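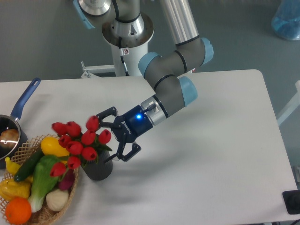

PEOPLE AND THEIR TABLES

Souad Bouzid does not buy fresh flowers anymore. She stopped in January, four years ago, when a bunch of real tulips opened too wide on the second day and dropped everything on the tablecloth before her guests came. "I was very angry with these flowers," she told me. "I said to them, it is finished between us."

Now she arranges artificial ones, for homes, for waiting rooms and for a few small restaurants in Lurnmont. I met her in her workroom on Cisternas Street at four in the afternoon, and we drank tea while she worked on a bunch of red tulips in a dark gray vase.

Her first rule is that the heads must be closed. "An open tulip in fabric or in plastic, the eye goes inside and finds the wire," she said. "A closed one keeps its secret." She likes twelve in a vase of this shape, pressed together so they make a round mass, and she always leaves one head to hang lower than the others. On the tulips she showed me it leans to the left, over the basket of vegetables. I asked if it was difficult to do. She said the bending takes one minute, but to decide which one can take the whole morning.

The basket is a newer idea. Seidu Baidoo, who owns the Dornanero restaurant, asked her for something to put near his entrance that was "not only flowers." She found a wicker basket with a lattice rim and filled it with artificial produce: a yellow squash at the back, a cucumber laid diagonally, a bok choy in the middle, an orange, a yellow pepper. Mr. Baidoo wanted lemons also. She refused.

"Everybody has lemons," she said. "The bok choy is better. It has white and it has green, so the red of the tulips becomes more red."

She keeps 213 pieces of fruit and vegetables in drawers, sorted by color and never by kind, so an orange can sleep beside a carrot. Her assistant, Nouhaila Shawky, disagrees with this system and told me so while Souad was filling the kettle. "I look for a pear and I must open three drawers," she said.

I wanted to know about dust, which is my own problem with such things at home. Souad uses a soft makeup brush for the petals and a damp cloth for the vegetables, every 11 days. Why eleven? "Ten was too often and two weeks was too late."

She tests every arrangement on a white table before it leaves. On wood, she explained, brown and green become friends too quickly and the mistakes are hidden. On white she sees if the basket is too near to the vase, or if the leaves cover the rim as she wants.

The order for Dornanero goes out next month, with 17 small vases for the dining room. They will have tulips too, one color for each table. Mr. Baidoo has asked again about the lemons.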